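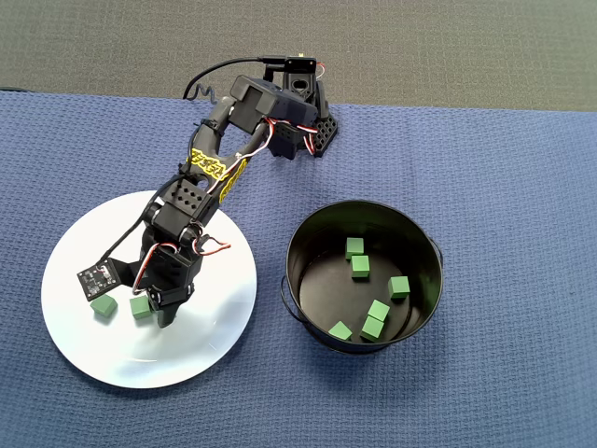 White plate and black bucket on a blue cloth.

Reviews > Streaming > Drama

Hamura, Season 1

5/19/19 | By Vasiliki Xenos

Ivana Sepúlveda plays a court stenographer who goes back to her hometown, Hamura, to sell her father's ferry. I watched all 4 hours in one night and would have been fine with three.

The second episode drags. There is a long argument over the boat's papers, and then the same argument again with her brother. After that it picks up. Sepúlveda is good when she has few lines, and the hospital hallway talk is the best thing she has done since Flekness.

The music is too loud — I turned on subtitles to follow the dock scenes. The ending leaves room for a second season, and the director has said scripts are due in June.

Worth watching if you liked Jalali.

Contact | © Huletti Reviews | Back to top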